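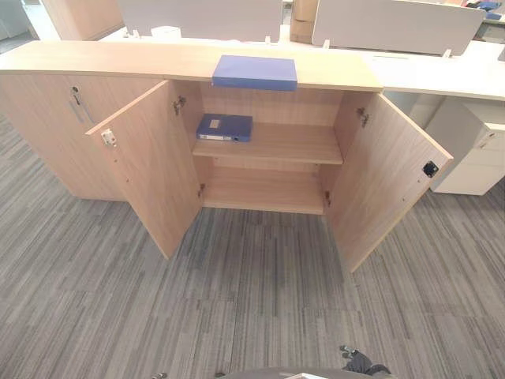

# Kerel two-arm office unit, rental

Kerel is a mobile robot from Hirkano for the small jobs of an office: putting file boxes on a shelf, opening and closing cabinet doors, bringing folders to a desk. It works with normal furniture, so you do not need to change your cabinets.

**In the rental**

- Kerel unit with 2 grippers
- charging dock and cable, 18 ft
- Vostach software, one license
- setup visit, half a day

Minimum rental is 14 days. Battery gives over 30 minutes of arm work - driving only is longer. Locked doors must be unlocked by a person before the start.

Spare finger pads are ordered separately, please write the Nieto part number from the old pad.

Questions about dates: Anitha D'Souza, rental desk, closed on Friday.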